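Household Chores and the Two-Finger Gripper: Student Project Report, Summary

Submitted by Zhenhua Tian, Department of Mechanical Engineering, Cillberg

This project examined whether a low-cost robot arm can carry out simple household and shop-floor chores without help from a person. Two chores were selected: placing folded towels on a shelf, and returning small parts to their bins. The Kindari control software was used throughout, with the arm set up according to the Deák laboratory guide.

A total of 568 attempts were recorded by the end of August. Of these, 354 were completed without any correction by the operator. Bin work accounted for most of the completed attempts. Towels remained difficult — the fingers often took hold of two layers, or of none — and a person doing the same work finished well ahead of the arm in every session.

Failures were sorted by cause. The largest group involved the final approach, when the gripper is very close to an object and much of the wrist camera's view is taken up by the fingers and nearby parts. Over 22 attempts were stopped by the operator at this stage to prevent contact with the shelf.

The author finds that the arm is suited to sorting rigid parts under supervision, and that it is not ready for laundry. Further trials with softer fingertips are proposed, subject to access to the Cemow test room. The full attempt log is held by the department and may be consulted on request.
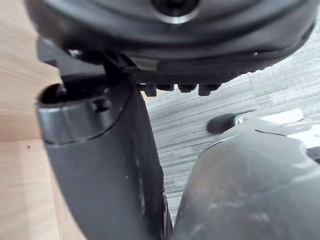 Reading time: 2 min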